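Salt, stress and a windowsill of barley

13 January 2026

I have been growing barley in salt water since October. It started because I read a paper on salt tolerance over lunch and wanted to see with my own eyes what the graphs were describing. I work in a seed lab, but my job is mostly germination testing, and I had never grown a plant under salt stress from start to finish.

The variety is Taltine, an old two-row barley that a coworker had left over. I had a second bag labeled Tukisham, which is supposed to come from a dry upland area and to cope better when conditions are poor. I couldn't find much written about it. The bag had a lot number and nothing else useful.

The setup is simple. I used 12 small pots for each variety, filled with washed sand so that the only nutrients came from what I poured in. A third of the pots got plain nutrient solution. Another third got the same solution with a moderate amount of table salt, and the rest got a strong dose. I raised the salt in steps over five days, which is how most of the papers do it. If you add it all at once, you are mainly measuring shock, and plants in a field rarely meet salt that way.

Salt does two separate things to a plant, and it took me a while to get this straight. The first is the water problem. Salty water in the soil is harder for roots to pull in, so the plant behaves as if it were dry. Growth slows within hours and new leaves come out smaller. The second problem is slower. Sodium moves up into the leaves and builds up in the older ones until they yellow at the tips and die. A plant can be good at handling one of these and poor at the other. A single "tolerance" score hides that.

My first batch went wrong. I let the sand dry out between waterings, and the salt concentrated near the surface to well past what I had planned. Everything in the strong group died, both varieties, in under two weeks. I rinsed the sand, started over and weighed the pots every morning to replace what had evaporated. It's dull work and it made all the difference.

In the second batch, Taltine in the strong salt ended up at 57 percent of the height of its own controls. Tukisham reached 65 percent. I wouldn't hang anything on that gap. Four pots per treatment is very few, and one of the Taltine pots had a weak seedling from the beginning that I should have thrown out. What I did notice was the pattern of leaf damage. Taltine lost its oldest leaf early in nearly every salted pot. Tukisham kept its oldest leaf green for longer, but the plants were narrow and slow to put out side shoots. One possible reading is that Tukisham keeps more sodium out of its leaves. Another is that it was growing so slowly that less of it got up there. I can't tell those apart without measuring sodium in the tissue, and I don't have a flame photometer in my kitchen.

I also tried letting a few pots recover. I flushed them with plain water and went back to the normal solution. The moderate pots caught up better than I expected. The strong pots put out new leaves of normal color but stayed short.

A few notes for anyone who wants to try this at home. Use salt without iodine or anti-caking agents. Wash the sand more times than you think you need to, and check the runoff until it's clear. Keep the pots on separate saucers, or the salty ones will share with the controls. Write the label on the pot and on the saucer too. I mixed up two saucers in the first week and spent an evening tasting drips to sort them out, which I don't recommend.

I'm planning a drought run next with the same two varieties and no salt at all. If Tukisham's advantage is mostly in handling the water problem, it should show up there as well. If it does no better than Taltine, that would point toward the sodium side. A reader from the Jondesberg growers' list has offered to send a third barley, one grown on coastal ground for a long time, and I'd like to include it if the seed arrives before I sow. I also want more pots per treatment, even if it means dropping the moderate salt group.

The other thing I'd do differently is measure roots. I only washed out a handful at the end and they were tangled badly enough that I gave up on lengths and just weighed them. Salted roots were lighter in both varieties, though by less than the shoots were. Most of the papers say the same about barley. Next time I'll use taller, narrower pots and finer sand, and I'll take the roots out under a slow tap.

Seed for the drought run is counted out and in the fridge. I still need to decide how dry is dry. The usual way is to hold each pot at a fixed share of the water it can carry, and my kitchen scale should be good enough for that.

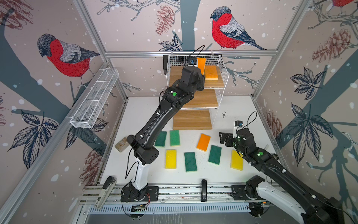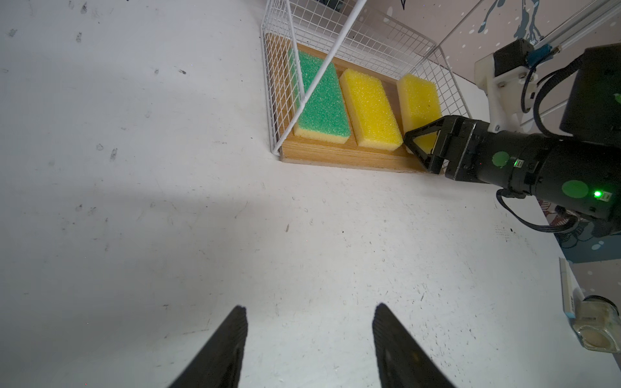 Sponges on the white tabletop, and three of them side by side in the wooden tray.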